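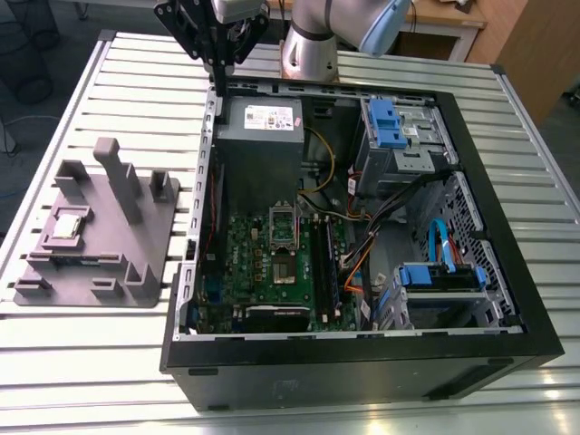 2025-04-03

I've been meaning to write about the new cell at work since December, and I've put it off because every time I sit down to do it something else has changed. So this is where we are today, and I'll probably be out of date by the weekend!

For anyone new to the blog: I work at Rurkent, where we take in old office desktops, test them, fit better parts where it makes sense and send them out again to schools and small firms. Most of what comes through the door is plain tower PCs. Side panel off, processor in, memory in, close it up, test, next. I've done that job for eight years and I still like it, which my family finds very odd.

The part we've handed to the arm is the fitting. Processor and memory sit in a printed tray beside the tower, always in the same places, and the arm picks them up from there. We call the whole setup Vullel, after the job code on the first order, and the name has stuck to the point where people say "is Vullel free?" as if it were a meeting room.

What I love is how much of our own know-how has ended up in it. Take the memory slots. Anyone on the bench can tell you that a module needs a firm, even push and that you feel it go home at one end before the other. Try writing that down! I spent two whole afternoons with the integrator from Nundetti just talking about what my thumbs do. They were brilliant, they kept asking and asking, and by the end I understood my own job better than when we started.

The tray is ours too. The first one had the slot for the memory too tight, and the module stuck. The woman who runs our goods-in desk drew a wider one at lunch, we printed it overnight, and a version of hers is what we use now – she has since redesigned the post as well, and nobody dares move it.

Now the people side, as a few of you asked. There were worries, mine included. We were told early on that bench hours would stay the same, and so far they have. What's different is how the day is split up. I used to do fitting from start to finish, and by Thursday my hands knew about it. Now I prepare cases, tie back or tuck away any cables that would be in the road, open the socket, check for bent contacts and look after the ones the arm can't do. Cables are still very much a human job. Every maker routes them differently and they never lie the same way twice.

Our best day so far was 88 towers between two of us and the arm. Before, a good day for a pair was roughly 50. There are bad days too, mind. Last week a batch from Shehu came in with a slightly different case and we lost most of a morning teaching new positions.

I've asked to go on the programming course in the summer. I'd like to have a go at the heatsink step, which is still done by hand and which has four screws I've disliked for years.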